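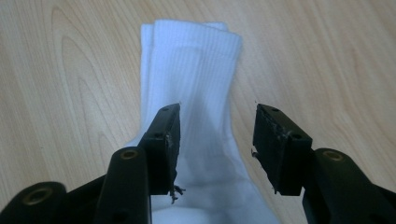 Unit 4: Reading a Stone Supplier's Quote

Bring the Sudberg quote to class. It lists 300 slabs of Miranda gray at 10 finishes, of which you will need one.

Terms to know by May:
Honed: smooth, no shine. Shows grease.
Flamed: rough on purpose. Costs extra.
Calibrated: every tile the same thickness, in theory.
"Premium": see Bouvier's lecture, where he spends an hour failing to define it.

Homework: the quote totals $3,673, with $900 for crating. Find out who pays if a crate arrives as gravel. Answers to Daiane Figueiredo.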